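Punmont Packaging Working Group
Minutes of the July meeting

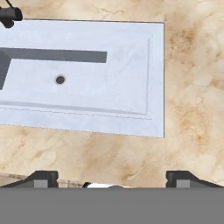
The meeting opened at 9:30 a.m. in the upstairs room at the Pimentel plant. Production, quality, purchasing, shipping and customer service were all represented. Tooling sent a written report and joined by phone for items 3 and 4.

1. Minutes of the last meeting

The minutes were approved with one correction. Under the item on lid labels, "matte" should read "gloss". Purchasing had already ordered the gloss stock, so nothing changes on the floor.

2. Matters arising

Pallet corners. The new corner boards are in use on all outbound pallets of slide mailers. Shipping reported that they hold up well under double stacking but slide out of place when the wrap is started too high. The wrap instruction has been changed to start at the deck board. Closed.

Spare hinge pins. Still open. Purchasing has a price from the current source and is waiting for a second one.

Old stock of the green mailers. Customer service asked again if these can be offered at a reduced price. Quality would like to check the hinges on a few cartons first, as some of this stock was molded before the hinge was thickened. Carried over.

3. Cracked corners on the 12-place slide mailer

This took up most of the meeting.

Customer service went through the complaints received since spring. All of them describe the same thing: a crack at the rear left corner of the base, next to the hinge, found when the carton is opened. In most cases the slides inside were whole. Two customers reported chipped slides and were sent replacements for the mailers. The cost of the slides is being discussed with them separately.

Quality held back one lot of 3,871 mailers and inspected it in full. 11 had a visible crack in the same corner. None of the cracks went through to the slots. The same lot was checked for lid fit and slot width and passed on both.

Tooling reported that the crack lines up with cavity four on the base mold. The vent on that cavity was found partly blocked and has been cleaned. Parts run after the cleaning look better by eye, but the number run so far is small and tooling does not want to call it fixed.

Production pointed out that the resin also changed at about the same time. Drurnico moved the natural polypropylene to a different grade in the spring and sent a notice, which was filed but not passed on to the floor. The new grade is listed as a direct match. Production would like to see it tested against what remains of the old grade before anyone settles on the vent as the only cause.

There was some discussion of whether the damage could be happening in the carton and not at the press. Shipping's view is that it could be both - a weak corner to start with, and then a knock in transit. The rear left corner sits against the carton wall in the present pack pattern. Turning every other row would put it against another mailer instead.

Agreed:
The held lot stays on hold. The good parts may be released after a second inspection by quality.
Tooling will run cavity four by itself on both grades of resin, 100 parts of each, and quality will do the corner bend test on all of them.
Shipping will pack two cartons with the rows turned and put them through the drop test alongside two packed the usual way.
Purchasing will ask Drurnico for the full data sheet on the new grade and for advance notice of any further change.
Supplier notices will go to production and quality as well as to purchasing from now on.

4. Lid clasp on the large storage box

Tooling has two samples of the revised clasp. Both were passed around before the meeting. The first has a longer tab and opens easily with gloves on, but it stands proud of the box and catches on the one beside it when they are shelved close together. The second has the same tab length as now with a deeper thumb notch underneath.

Customer service prefers the second. Most of the requests for an easier clasp come from labs that keep these boxes in tight rows, and a tab that sticks out would trade one complaint for another. Production had no preference. The second sample needs less steel taken out of the mold and would be ready sooner.

Quality asked that the closing force be measured on the second sample before a decision. If the notch lets the tab flex more, the lid may pop open when the box is dropped flat on its base. The group agreed to wait for this. If the result is within the present limit, tooling can go ahead without bringing it back to the meeting.

5. Paper liners or foam strips

Purchasing brought prices for replacing the foam strip in the lid of the mailers with a folded paper liner. The paper is cheaper and can go in the same recycling bin as the carton. The foam holds the slides firmly and has been in use for many years with few problems.

Points raised:

Paper sheds fiber where it is cut. Labs that ship stained slides without cover glass may not accept it. A coated edge is available at a higher price, which takes away most of the saving.

The foam picks up mounting medium and cannot be wiped clean, so mailers that come back for reuse often need a new strip. The adhesive leaves a residue when the strip is pulled off and someone has to scrape it. A paper liner would simply lift out.

Several customers have asked for a version with less plastic. Customer service does not keep a list of these requests but will start one.

Production would need a jig to seat the paper by hand, and the line would be slower until people were used to it.

No decision was made. Purchasing will get a sample roll of the coated paper and production will make up one carton by hand, to be sent to a customer who has agreed to try it. The foam strip stays as standard for now. Production asked for it to be noted that it does not want to run both versions on the same line during a shift.

6. Lot numbers and the move to Workeo

The lot records for molded parts are being moved from the spreadsheet to Workeo. The storage boxes are done and the mailers are about half entered. Shipping can now look up a storage box lot from the packing bench, which saves a phone call to quality.

Two problems were reported. The label printer at the packing bench drops the last character of the lot number when the part name is long. Shortening the part name gets around this, but the short names do not match the ones on the price list. Production and customer service will agree on one set of short names and send it to everyone.

The second problem is that Workeo does not let a lot be split. When part of a lot is held, as with the mailers in item 3, the whole lot shows as held and shipping cannot book out the good parts. For the time being, quality will close the original lot and open two new ones with the letter A or B at the end. Quality noted that this makes it harder to trace back to the resin bag number and asked for a note to be typed into both new lots each time. Agreed.

The spreadsheet will be kept up alongside until the end of the year.

7. Carton sizes

Shipping proposed dropping the smallest outer carton. It is used for single mailer orders only, and the next size up with a fold of kraft paper does the same job. Over half of the packing bench shelf space is now taken up with flat cartons, and the smallest ones get buried and bent.

Customer service was concerned about postage on single orders. Shipping had compared the two and the rate is the same for most destinations. It does go up for a few of the overseas ones.

Agreed to use up the present stock of the smallest carton and not reorder. Shipping will send customer service the list of destinations where the rate changes so that the web store can be updated before the stock is gone.

8. Any other business

Drying rack. The rack used after the wash step for returned storage boxes has lost several of its pegs and boxes are being stood on end against the wall. Production will order replacement pegs.

Gloves. The medium size has been out of stock twice. Purchasing has raised the reorder level.

Catalog drawings. The drawing of the 12-place mailer in the catalog still shows the old hinge. Customer service will have it redrawn when the clasp on the storage box is settled, so both can be done together.

Sample shelf. Samples are being taken from the shelf outside the meeting room without being signed out - including one of the two clasp samples, which was found later at the packing bench. Please use the sheet.

9. Actions carried forward

Purchasing: second price on hinge pins; data sheet for the new resin grade; sample roll of coated paper; peg order to be placed once production has given the size.
Quality: hinge check on the green mailers; second inspection of the held lot; corner bend tests; closing force on the second clasp sample.
Tooling: cavity four trial on both grades.
Production: hand-made carton with paper liners; short part names, with customer service.
Shipping: drop test with turned rows; list of destinations for the carton change.
Customer service: list of requests for less plastic; web store update; catalog drawing.

The meeting closed at 11:15 a.m. The next one will be called when the cavity four results are in.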